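Home > Living Abroad > Kit Reviews > Power and Water

Groveck 3000 voltage regulator: review after one rainy season

Posted 13 July 2020

Anyone renting a house outside a large town in a warm country will sooner or later look into the mains supply. At our address the nominal figure is 127 V. I have logged 109 V in the early evening, when the neighbours' pumps and cookers come on, and 141 V before dawn. The fridge tolerated this for one year and then needed a new compressor board. The Groveck 3000 was bought the same week.

Specification

The unit is a relay-type regulator rated at 3000 VA. The label gives an input range of 95 to 150 V and an output of 120 V, plus or minus 6 per cent. There are four sockets on the back, all earthed, and a resettable breaker on the side. The start delay can be set to short or long. Use the long setting for anything with a compressor.

The rating is in VA, and the continuous load printed in the manual is lower than new arrivals tend to assume. A fridge, a router, a laptop and a few lamps are well within it. A kettle and a microwave together are not, and the breaker will open.

Installation

Older rental houses often have two-pin sockets with no earth. The Groveck will run from one through an adaptor, but the fault light stays on and the surge protection has no path to work with. Have an electrician fit an earth rod first. Ours was done in a morning, and the landlord took the cost off the rent once shown the receipt. Ask before the work starts.

Ventilation slots are on both sides. Leave a hand's width clear and keep the unit off the floor if the house has ever taken in water.

In use

Output stayed between 115 and 124 V on every reading I took with a plug-in Braden meter. Switching is audible: a single click, more frequent at dusk. It should not go in a bedroom. The display reads 2 V high against the meter, which is of no consequence. Below 95 V the unit disconnects, and it did so during two storms, reconnecting without attention when the supply recovered.

Alternatives

The Hiline 500 is smaller, silent and adequate for a router and a computer, but it will not start a fridge. The Boersma wall model covers a whole house and must be wired in at the board, so it suits owners more than tenants. If you expect to move within a year, buy something with a plug.

Faults

The mains lead is too short. The manual is in Spanish only, with one wiring diagram that does not match the rear panel. The breaker button is stiff.

Verdict

Recommended for tenants with a fridge and ordinary electronics. I will add readings in September, when the supply here is at its worst.
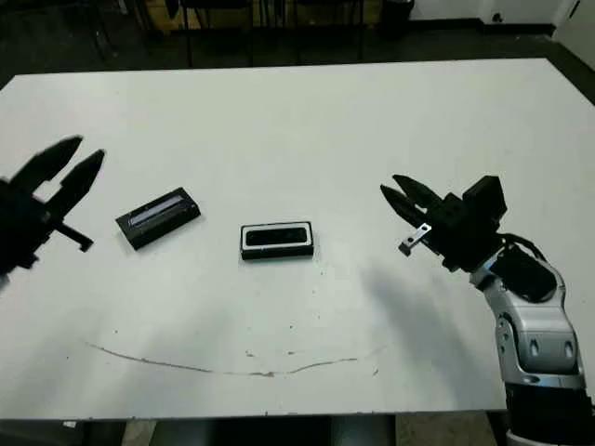
Until then the settings stay as they are: long delay, fridge on the first socket, router on the second, and the remaining two kept free for the laptop and the fan. The breaker is tested on the first of each month.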